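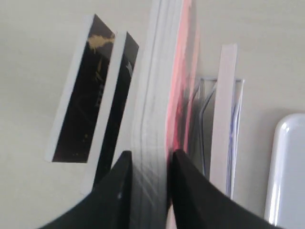

Why do books fall over?

2 shares 2 comments

Take one book from your shelf and put it on the table, standing up, with nothing beside it. If it is a fat book, it will probably stay. If it is a thin one, it will fall as soon as you breathe near it. Today we will learn why this happens, and what people do so that their books stay in a row.

First, the parts of a book

A book has a body, like an animal, and some of the names are even the same.

The back of the book, where all the pages are joined together, is called the spine. You have a spine too, in the middle of your own back. On the spine you usually find the title, so that you can read it when the book stands on a shelf.

The outside is called the cover. There is a front cover and a back cover. The front wants you to pick the book up. The back wants to tell you a little about the story inside, and for this reason it often has many lines of small letters.

All the pages together are called the book block. Look at the side where the book opens. You see the edges of the paper, one on top of another, as thin lines. This side is called the fore-edge. In a book of 300 pages there are only half as many sheets, because every sheet has a page on the front and a page on the back. Many children forget this, and I must say that I forgot it also when I was small.

The foot of a book

When a book stands, it stands on its bottom edge. A thick book has a wide foot. A thin book has a very narrow foot.

Try it with your own body. Stand with your feet wide apart and ask a friend to push your shoulder gently. You do not move much. Now put your feet close together and ask your friend to push again, just as gently. Now it is much harder to stay where you are! A thin book is like a child who stands with the feet together.

Everything on Earth is pulled down. This pull is called gravity. A book has a point in the middle where its weight is balanced, and as long as this point is above the foot, the book can stand. When the book tips so far that the point is no longer above the foot, gravity pulls it over and you hear a bang.

Standing straight, or leaning?

When a book stands quite straight on the table, the corner between the book and the table is 90 degrees. It is the same corner as the corner of a sheet of paper. In my old school in Misitz we called it "the soldier corner", and our teacher, Ashraf Berrada, walked along the shelves every Wednesday and made all the soldiers straight again.

But a book does not have to be a soldier. It can also lean, if there is something strong to lean on. A wall can do it, or a neighbour book, or a rack.

A rack for the table is very practical when you have no shelf. Some racks are made of wood and some are made of thin metal rods, bent into shapes. Triangles are a favourite shape for this work. Take three drinking straws and join them at the ends, and you have a triangle. Push on it. It keeps its shape. Now make a square with four straws and push on a corner, and it goes flat very easily. Builders know this, and you can find triangles in bridges, in cranes and in the roofs of houses.
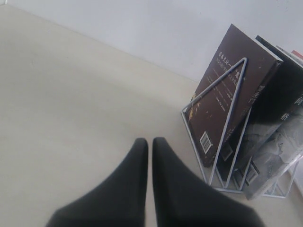
White metal rods bent into triangles make slanted places for the books.

In a rack with slanted places, all the books lean the same way. Each book rests on its own divider, so it does not have to be held up by its neighbour. This means you can take out one book and the others do not come down like dominoes.

When the paper bends

Paper is strong if it lies flat, but one sheet cannot stand on its edge. Many sheets together can do it better, and the cover helps them. A hard cover is like a board and holds its shape. A soft cover can bend, and then the pages bend with it. If a thick soft book is left crooked for the whole summer, you may find in September that it has got a curve and does not want to be straight any more.

You can help such a book. Lay it flat, put two heavy books on top of it, and wait some days. Perhaps it will not be perfect, but it will be better.

Try it yourself: the leaning test

You need:
one thin book
one thick book
a small box or a tin
a table

Stand the thin book up alone. Let go very carefully. What happens?

Now put the box on the table and let the thin book lean a little on it. Then pull the bottom of the book away from the box, a finger's width each time. The book leans more and more. At some moment the foot slides away and the book lies down on the table. On a smooth table this comes early. Put a piece of kitchen towel under the book and do the test again, and you will feel that the foot holds better. The towel is rougher than the table, and rough things do not slide so easily. We call this friction.

Do the same with the thick book, and write down what is different.

How to take a book out

Many people put one finger on the top of the spine and pull. Please do not do it, as the top of the spine can tear. Push the two neighbours back a little, hold the book in the middle with your thumb and fingers, and pull it out slowly. My friend Meriem Mahrous repairs old books in Oltport, and the torn top of the spine is the repair she sees most.

When you have finished reading, put the book back with the spine towards you.

Words to remember

Spine: the side where the pages are joined.
Fore-edge: the side where the book opens.
Book block: all the pages together.
Gravity: the pull that brings things down.
Friction: what makes it harder for things to slide.

Text: Sille Ásgeirsdóttir
Language check: Iona Hepburn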